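Zarncombe Trade-in Quotes

Price offers for used phones and tablets, collected from three buyback sites: Handov, Gaete and Musetti. One row per offer, 3,907 rows in total.

Fields

device_model: maker's name plus storage size, in lower case
condition: working, cracked or dead
offer_usd: the quote before shipping is taken off
valid_days: how long the site holds the price
source: handov, gaete or musetti

Collection

Quotes were pulled every Sunday at 7 a.m. Sites were asked for the same 200 models each time. A model with no offer gets no row.
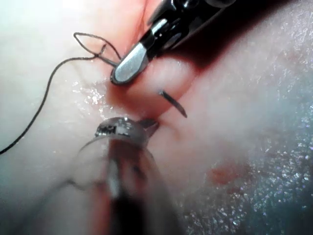
Gaete uses five condition grades. These were folded into our three, and the original grade is kept in grade_raw. Handov and Musetti already use three, so grade_raw is blank for them.

Known problems

Musetti adds a bonus for trading in more than one device. The bonus is left out of offer_usd. Carrier-locked phones are not marked in any source before June, so early rows mix locked and unlocked prices. Almost 20 rows have an offer of zero. They are real quotes, mostly for dead tablets, and should be kept when computing averages. 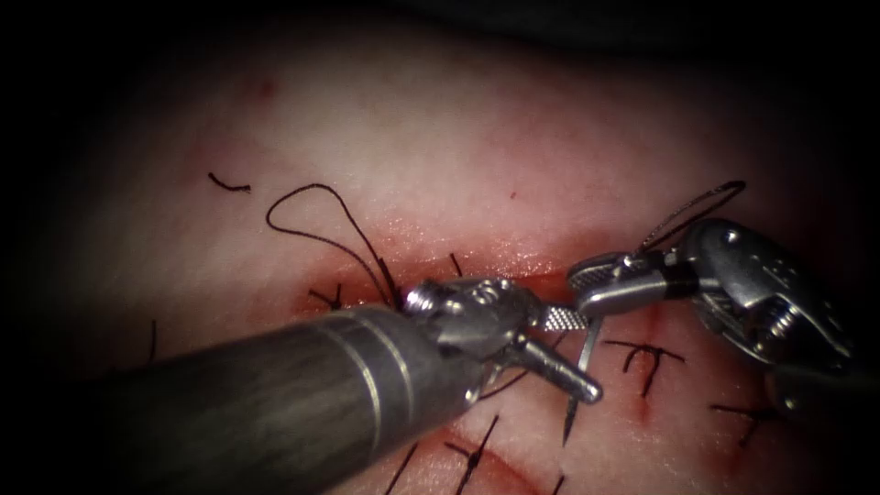

A user of the first release wrote that valid_days could not be trusted for Handov, where the clock starts when the shipping label is printed and the quote date has no effect. The field now holds the number of days as the site states it, and label_start is set to 1 for those rows.

Loading

The file is comma-separated, UTF-8, with a header row. Read grade_raw as text.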